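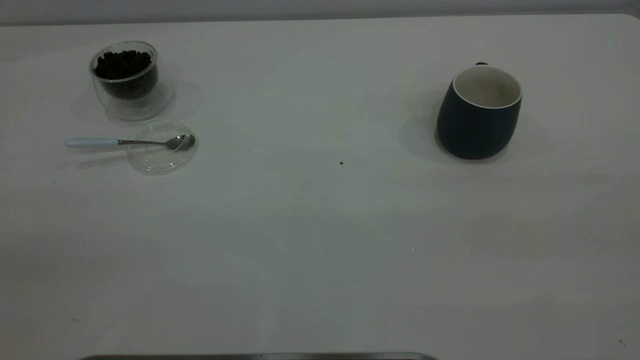

Vodurley wrote in to say that the bean transfer ran fine all morning and then started missing the spoon by the width of a finger, with no change to the program. Most of the mail we get about the Cludaleck tabletop cell is some version of this. The answers below cover setup, routine care and the repairs you can do yourself.

Why does the arm miss the spoon when the program hasn't changed?

In most cases the table has moved. The cell stores its positions relative to the arm base, and the table is a separate piece of furniture. Someone leans on it, or a foot settles, and every taught point is off by the same amount. Check the table against the floor marks first. If it is out, push it back and run the two-point check from the Setup menu. Don't re-teach individual points until that check passes.

If only the spoon is off and the other pickups are good, look at how the spoon was put down. The program expects it lying across the glass lid, with the handle end out over the bare table.

Can I use a different cup, lid or mug?

Yes, but each item has its own entry in the object list and you need to measure the new one. Clear glass gives the most trouble. A double-walled cup shows the camera two outlines, and if the entry is set to the inner one the fingers will close too far. Always enter the outside diameter. For a lid lying flat on a white table, set the search mode to Edge and lower the contrast threshold to 18.

Dark mugs on a white table are found easily. The handle is the part to watch. If the handle faces away from the camera, the software may treat the mug as a plain round cup, so choose the grip direction by hand in the object entry.

Where should objects sit on the table?

Toward the back, with clear space between the spoon group and the mug. Keep the front half open. The arm uses it to turn around, and a tall glass left there will get hit sooner or later.

The camera keeps reporting an unknown object. What is it?

Usually a crumb or a bit of bean. Small dark specks stand out strongly on a pale surface. Wipe the table with a dry microfiber cloth before each run. If the report comes back in the same spot on a clean table, check the lens cover for dust.

You can also raise the minimum object size, but leave it below the size of a whole bean if you want spills to be reported.

How do I adjust the light?

Use even overhead light and turn off desk lamps. A soft shadow next to the cup or mug is fine. A hard one can be read as part of the object. After any change to the lighting, take a new background shot with the table completely cleared.

How often should the gripper pads be changed?

Every 1,250 cycles, or sooner if the spoon handle turns in the grip. Glazed handles are slippery and show worn pads before anything else does. To change them:

Park the arm and switch off the power at the controller.
Remove the two screws on each finger.
Slide the old pad out toward the tip.
Fit the new pad with the ribbed side facing in.
Tighten the screws by hand, then run Zero Grip.

Skipping Zero Grip is the usual cause of a cracked glass after a pad change.

How far should the arm be allowed to reach?

The shipped limit stops the fingers 165 mm short of the back edge of the table. You can reduce this if your objects sit farther back, but move in small steps at slow speed and watch the wrist cable - it comes close to the wall before the fingers do.

The spoon tips and drops beans on the way over. What can I change?

Slow down the wrist first. Then check the scoop depth, which creeps up when people try to save a trip. Narov controllers with older firmware also have a jerk at the end of each straight move. The update from May fixes it.

Can I get parts from Falcão?

Pads, screws and lens covers, yes. Wrist cables and finger motors come from us, and those need the serial number from the plate under the arm base.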